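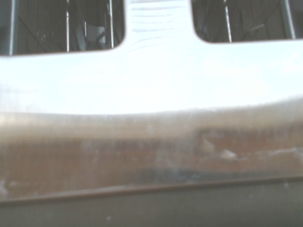 White surface, rounded cutout corners.

Sinen Home Furnishings – Floor Sample Safety Check
Inspected by: Emmanuel Muli
Reviewed by: Bujar Dervishi
Date: 01/12/2018
Form 985, upstairs showroom

Mark each line OK, FIX or PULL. Comments go under the line they belong to. "See above" is not a comment, Bujar.

DRESSERS AND TALL STORAGE

1. Anti-tip strap fitted and anchored to the wall
FIX. The Godier six-drawer has a strap. The strap is in the top drawer, in its bag, with the screws. It has been keeping the drawer safe.

2. Does not lean forward with drawers open
OK on the narrow chest. PULL on the Godier until line 1 is sorted out. I opened the top two drawers together and it took a polite bow.

3. Drawer stops working
OK. One on the left needs a firm hand, same as in July.

4. Nothing heavy displayed on top
FIX. Ceramic lamp, ceramic rooster. Moved the rooster. The lamp is wired through the back and I wasn't going to start on that before lunch.

TABLES

5. Leaf locks hold when the table is pushed from the end
OK. The Cundidano extending table locks with a good loud click on both sides. I leaned on it with more confidence than I felt.

6. Legs tight, no wobble
FIX. Cundidano, window end. There's a folded price tag under one foot, and according to the tag the table is $3,208. For that money it can have a felt pad.

7. No splinters or lifted edges at child height
OK. Ran a cloth along all the edges. It snagged once, under the side table by the stairs. Sanded and checked again.

8. Glass tops seated on their pads
OK. Two pads had wandered. Put them back and told them to stay.
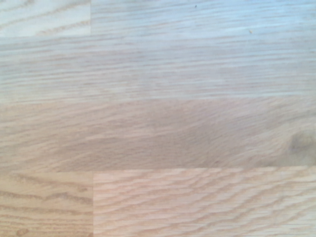

9. Walkway between table groups clear
FIX. The dining chairs have been creeping outward again. Sales likes them pulled out "so people can imagine sitting down." People can imagine it just as well with the chairs pushed in, and then I can get past with a hand truck.

SEATING

10. Bolts and fasteners tight
FIX. 3 loose on the Oláh rocker, all on the same side. Tightened two. The last one just turns and turns, so I've asked for a new insert.

11. Rocker or swivel can't pinch a hand
OK on the swivels. On the Oláh, there's a gap between the arm and the back post that closes up as it rocks. An adult won't notice. A four-year-old will find it in under a minute. PULL until we hear back from the supplier.

12. Weight limit label attached and readable
OK, apart from one on the loveseat that had been turned around to show its washing instructions.

13. Recliner mechanism returns without catching
OK. Tested it for almost as long as my break.

REVIEWER'S COMMENTS (B.D.)

Agree with PULL on lines 2 and 11. The rocker can go in the back with a tag on it – a real tag, with the reason written down, or it will be out front again by closing.

Line 4: lamp to come off the dresser today. Lunch is over.

Line 9: spoke to Sales. They are imagining it.

Line 13: noted.

Recheck lines 1, 2, 6 and 10 before the Godier goes back out. Leave the screws where someone can find them.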